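# Informe de avance — Kemeys, puesto de clasificación

Expediente 3604. Fecha de cierre: 12/02/2020. 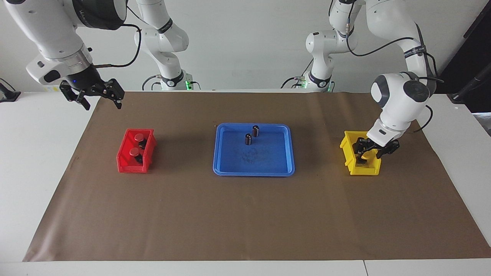 Desde Ultorholm se objetó que la clasificación por color de recipiente no basta si el criterio de reparto no consta por escrito, y se pidió incluirlo en este informe. El criterio queda fijado así: cada artículo se asigna a un único recipiente y la asignación no cambia dentro de una misma serie. El recipiente rojo recibe frascos con tapón; en la disposición actual contiene dos, oscuros y de tapón rojo, colocados de pie.

## Trabajo realizado

- Mesa blanca cubierta en su mayor parte con papel marrón.
- Recipientes alineados en fila sobre el papel, con el rojo a la izquierda y el amarillo en uso.
- Redacción de la hoja de reparto, versión 5, remitida a Flerkov para revisión.

## Incidencias

El papel se desplaza al retirar los recipientes cargados. Se ha probado cinta en las esquinas — resultado aceptable, aunque obliga a cambiar el pliego completo cuando se mancha.

La partida de consumibles no presenta desviación respecto a lo aprobado por Brorkness en noviembre.

## Pendiente

1. Respuesta de Flerkov sobre la hoja de reparto.
2. Pedido de papel de mayor gramaje.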